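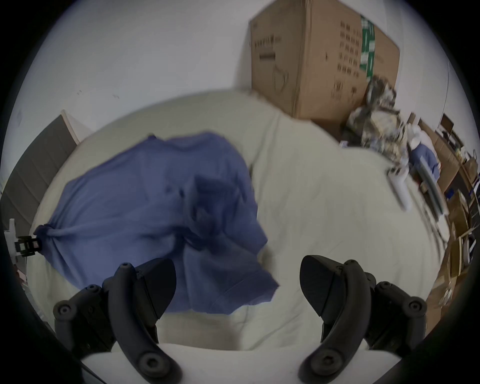
2 min read

Call for Participants: Household Demonstration Recording

The Zorkberg Institute invites applications from adults who wish to take part in the Bistia study, a program that gathers examples of ordinary housework for a learning system. Participants carry out simple tasks with hand-held grippers, and the recordings are used to train software that will later control a robot. No technical background is required.

The present round is devoted to bedrooms and soft goods. Cloth has no fixed shape, and a system that learns to handle it needs to see the same task done many times by many different people. Participants will be asked to spread, fold, gather and move garments and bed linen on a full-size bed. Each task is described on a printed card, and a session leader is present throughout.

Duties

Participants attend a training session of 2 hours, followed by recording sessions at the Jillesov site. Over the course of the study, each person is expected to complete 133 demonstrations. Unsuccessful attempts are kept as well and should be reported to the session leader, who marks them in the log. Participants work at their own pace and may rest between tasks.

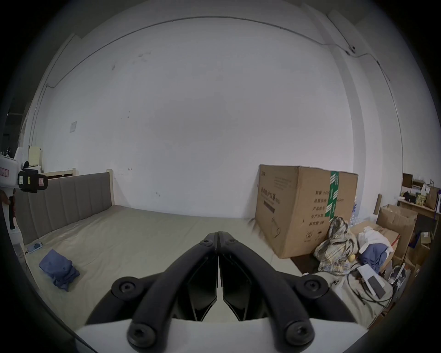 Grippers are held in one or both hands, depending on the task card. Motions should be steady and unhurried, and the item being handled should stay between the fingers until it is released. Furniture and household goods in the room are to be left where they stand unless the card says otherwise.

Eligibility

Applicants must be 18 or older, able to stand for 30 minutes at a time, and free of any hand or wrist injury that makes gripping painful. Both left-handed and right-handed applicants are encouraged to apply. Previous participants in the Jelínek kitchen study are eligible.

Compensation and Privacy

Participants who complete the study receive a payment of 500 dollars. Those who withdraw early are paid for the sessions attended. Recordings may include hands, forearms and voices. Names are stored separately from the recordings, and a consent form must be signed before training begins.

How to Apply

Applications should include a short statement of availability and a daytime telephone number. They should be addressed to Nasrin Nouri, Study Coordinator, Zorkberg Institute. Sessions begin in December, and places are assigned in the order in which complete applications are received.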